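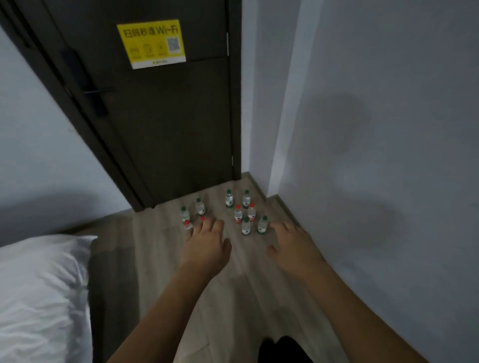
Photo: Kathleen Mac Giolla / Midberg project group

Gripper comparison, final report, April 2022

Task was bottle setting: ten small water bottles with green and red caps, stood up close together in a triangle like bowling pins. We wanted to know which gripper could put one down without knocking the neighbors. Two grippers, the Olta (two fingers, flat pads) and the Fairclough (three fingers, soft tips). Same arm, same Koltport controller for both.

Setup. Start layout by hand, on the floor. Front bottles are the awkward ones for hands too, you end up reaching in from both sides. Kept the spacing loose. Caps mixed on purpose so the color finder had something to do.

Runs. 833 placements with the Olta, 824 with the Fairclough, 1657 in total. Logged a fail if any bottle fell, ours or a neighbor. We did not log near misses in March — should have.

Results. Olta 51 fails. Fairclough more, mostly in the back row, where the third finger has no where to go. It was better on crooked bottles though, and it never squashed one. The Olta did when the force limit was left on default.

Problems. Clear plastic is bad for the depth camera, so we aimed at the label and the cap instead. Red caps were found faster than green, dont know why. Koltport dropped its connection twice and we restarted from the last good row.

Next: narrower pads on the Olta, and repeat the back row with half full bottles. Raw logs are in the shared folder, sheet 2.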